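Tisamton's Old Abbey Opens Its Tower Again

February 21, 2023

Good news for anyone who loves a steep staircase and a big view: the bell tower of Tisamton Abbey is open to visitors again after 19 months behind scaffolding. The first group went up this morning, and people came back down grinning.

The abbey sits on a low hill over the river Tarnum, and for centuries its tower was the first thing travelers saw when they came along the valley. It has 955 years of history behind it, several fires, one very unlucky lightning strike, and a patchwork of stone from three different quarries. Look closely at the north side and you can pick out the join where the old builders ran out of the yellow stone and switched to gray.

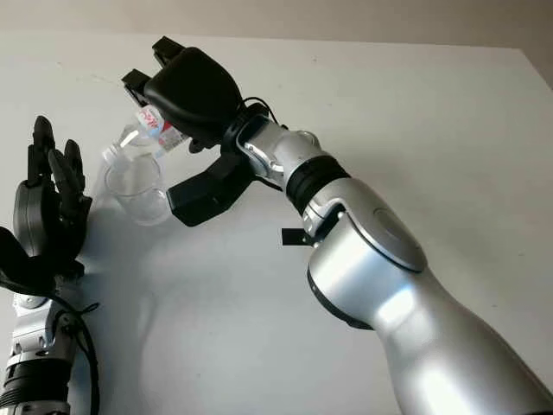

The climb is the best part. The stairs wind up past the old ringing room, where the ropes have been rehung and the oak floor has been laid with new boards cut to match the old ones. Then comes a narrow door (tall people, duck!) and suddenly the whole town is spread out underneath you – the red roofs, the market square, the weir, and on a clear day the hills beyond Culier.

Judite Patrício led the stonework team and spent most of two winters up there. "We found masons' marks on blocks that hadn't been seen since they were set," she said. "One of them carved a little fish. It's on the fourth window, left side, and I hope every kid who comes up here goes looking for it."

The bells are back too. All of them were taken down for cleaning and retuned at the Polák foundry, and the largest now rings a shade lower than people in town may remember. It's a wonderful sound, deep and round, and it carries right across the water.
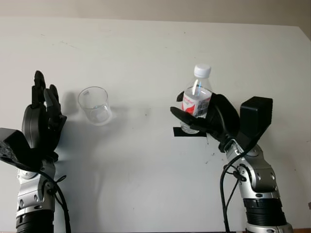 Down in the nave, the carved choir stalls have been moved back to their old place under the west window, so you can finally walk all the way along them. The animals on the armrests are a treat – there's a hare playing a drum and a very grumpy owl.

Tower tours leave from the south porch and take almost 30 minutes. Each group is limited to 12 people, and tickets are sold at the desk just inside the porch. The nave and the cloister garden are free to enter, as before. Longer evening tours, with a chance to hear the bells rung from inside the ringing room, start in April.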